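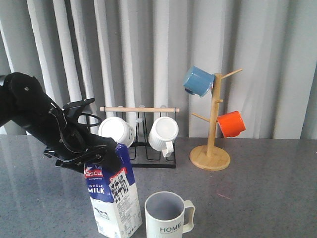

Trinby Student Robotics Forum > Build logs > Kitchen bench challenge

Pouring task – who's attempting it, and how are you gripping?

gumnut_servo
Hi all! Covmont club here, second year in the kitchen bench challenge and we are completely hooked. We've gone for the milk pour this time (carton to mug, mug stays put) and the big argument in our group is where to hold the carton. At the moment we grab it up at the gable. The fold gives the fingers a nice shape to close on and the arm doesn't have to come down low near the mugs, so our path planning is dead simple.

Half the team loves it. The other half reckons we'll regret it the second we tilt. What's everyone else doing?

torque_of_the_town
Love that you're going for the pour! We did it last season with the Pranier arm and I'd hold it round the middle every time. With a top grip all the weight hangs under your fingers, so when you rotate the wrist the bottom swings out and you're fighting it the whole way. Also your fingers are sitting right where the milk wants to come out.

gumnut_servo
Fair point about the spout. We've been training the lift and carry first and leaving the tilt till April, so it hasn't bitten us yet.

wristroll44
Going to disagree with torque here. The middle of a full carton is soft. Ours bowed in on the first squeeze and we wore a fair bit of it. The peak is the stiffest part of the whole thing! You could pick up by the gable, set it down next to the mug, then regrasp lower for the pour. Costs you time but it's very repeatable.

torque_of_the_town
A regrasp is 2 extra chances to knock it over though. If yours bowed, your closing force was too high. We put a current limit on the fingers and the carton kept its shape fine.

wristroll44
Maybe! We were running whatever the defaults were. I still think a lot of newer teams will find the regrasp easier to get going than tuning force on a soft box.

binary_biscuit
First-year team lurking here, hope it's OK to jump in. Do you practise with real milk? Our supervisor has banned it from the lab and I can see why.

gumnut_servo
Water, always water! Rinse the carton well, fill it, fold the top back up. Put the same amount in each time or your results will be all over the shop. We use the kitchen scale and write the weight on masking tape.

binary_biscuit
Brilliant, thanks. And does it matter which mugs you use? The rules only say "a mug with a handle".

lidar_larrikin
Mix them up as much as you can. We trained on one plain white mug for weeks, got 16 clean runs in a row and thought we were geniuses. Then we swapped in a dark one and the vision model hardly looked at it. Different colours, ribbed ones, ones with printing on the side, upright and upside down. Same goes for the stand if you're doing the hanging task as well – a wire rack and a wooden tree are completely different problems.

wristroll44
Seconding this. Thin black wire was awful for our depth camera. The tree was much kinder to us.

lidar_larrikin
Funny, we had the opposite! The pegs on our tree stick out at angles and the wrist kept clipping them on the way past. With the rack we could come straight down from above.

torque_of_the_town
How many demos are people collecting? We did 2,000 across all the tasks and I'm not convinced the last half helped much.

gumnut_servo
Nowhere near that, we've got 44 good ones for the carton so far. Everyone takes a turn driving and you can pick who it is by the way the arm moves. Our smoothest driver had never touched a robot before this term, which I think is fantastic.

lidar_larrikin
I'd take a small clean set over a huge messy one. Chuck out the wobbly ones.

torque_of_the_town
I'd keep a few wobbly ones in, as long as they recover. Otherwise it has no idea what to do when it's a bit off.

binary_biscuit
Is the Liao gripper guide still the one to read for finger pads? The link in the pinned post is dead.

wristroll44
Yep, section on soft pads is the good bit. I'll message you our copy.

gumnut_servo
OK, took all this back to the team and we've settled on trying both. Gable grip with a regrasp, and a straight middle grip with a current limit, same water weight for each. Will post the numbers in this thread once we've got the tilt going. Torque, could you share what limit you used?

torque_of_the_town
Sure, I'll dig out the config tonight. Keen to see how you go!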